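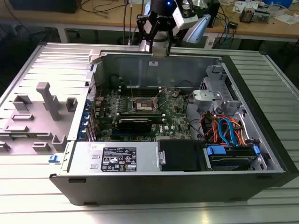

Can It Do the Boring Bit Yet?
Individual project report, Robotics and Society module
Lelavbridge, 07/11/2025

1. Why I picked this

The module handbook asks for "a question with a practical answer". Mine is whether a machine could yet be trusted with the sort of job that gets handed to the newest person in a shop. I have been the newest person in a shop. For most of last year I worked Saturdays at Skilari, a repair and resale place in Lelavbridge that takes old office computers, strips out what is worth keeping and sells on what still runs. The pay was fine and the knuckles suffered.

I had planned to cover household chores equally, and there is a section on them further down. Strip-down got most of the space in the end. I know it better, and I never did learn to fold a fitted sheet, so I felt badly placed to mark anyone else's attempt.

2. The job, as a person does it

A desktop tower comes in. You lay it on its side, take the side panel off and look inside. Then, in whatever order the machine allows, you take out the memory, the expansion cards, the drives and the power supply, and finally the board. Each part goes in its own tray. Screws go in a pot, or on the floor.

Old office towers are a kind choice for a test. The makers wanted them to be serviced by people in a hurry, so a lot of what you need to touch is coloured. The Dell at the top of this report has its hard drive held in blue plastic rails, and there are more bits of blue down the expansion slot brackets. A vision system could hardly ask for a bigger hint. Unfortunately the same case also has a bright blue SATA cable curling through the front of it, tangled up with red and orange ones, so "go for the blue thing" is a rule that lasts until the second blue thing.

3. What I did

I split the strip-down into nine steps and wrote down what a hand has to do in each. I then scored every step from 0 to 2. Nought means I found no convincing account of a robot doing it, 1 means it can be done with the parts laid out nicely, and 2 means I would leave the room. The scores come from published papers, demonstration videos and the Skesora arm kit in our teaching lab, which I had for two afternoons in January. It has two fingers. You notice how many you have been using.

4. Results by step

Side panel off: 1. Finding the panel is easy. Releasing a catch and lifting a wide sheet together is two jobs, and a single arm has to take them in turn. People do it without knowing they have done anything.

Expansion cards out: 1. A long card gives a gripper a decent edge to hold. The trouble is pulling straight. I rocked the dummy card out of its slot at an angle that would have got me a talking-to at Skilari.

Memory out: 1. Clips at the ends, then lift. Small, but it is always the same size of small.

Drive out: 2, and the only one. Rails were designed so that somebody careless could do this part, and I fit the description.

Power supply out: 1. It is a heavy box in a tight corner. A small arm may find it and grip it and then discover what it weighs.

Cables unplugged: 0. This is where everything stops. A cable is never in the same place twice, it moves when you touch it, and the plug you want is under three you don't. Some connectors need a squeeze on a latch while you pull, which with two parallel fingers means squeezing and pulling in exactly the places the latch isn't.

Coin-cell battery out: 1. With a good camera close to the fingers, yes. With my aim, eventually.

Processor out: 1. Some boards arrive with the socket already empty, so the machine also has to notice that there is nothing to do. I have seen a colleague spend a while not noticing.

Board out: 0. Mostly because of the cables again, and the screws.

The total is 8 out of a possible 18. As the cables come in the middle and most of the later steps wait on them, the true figure for "walk away and come back to a stripped machine" is nought.

5. And at home?

I watched the demonstration film for Kim, a home helper that loads a dishwasher and wipes a worktop. It does both, slowly, in a kitchen where no one appears to have eaten. Plates it handles well. I would score it 1 for most of what it tried, and I would like to see it meet a lasagne dish.

The pattern is much the same as on the bench. Stiff things of known shape go well. Soft things, stuck things and things behind other things do not. Laundry is cables with sleeves.

6. Is it worth it?

The sums are short. Skilari handled 1,076 towers in the year I looked at. A practised person takes the drive out of one in well under a minute — I was allowed to time this, and was then asked to stop. A robot that did only the drives would save some wrist ache, but somebody would still have to stand there opening cases for it and pulling the cables clear. A bench with one person and one arm seems to me the likeliest setup for the next few years, with the person doing the fiddly work and the arm doing the part that was already quick.

7. Weak points of this report

The scoring was done by me, and I like robots. Demonstration videos are made by people who like them even more, and failed attempts tend to be left out. Two afternoons with a teaching arm is not a trial. I also kept to towers, and left out laptops, which are glued, and would have lowered the score and my mood.

If I did it again I would drop the other eight steps and spend the whole project on unplugging one SATA cable.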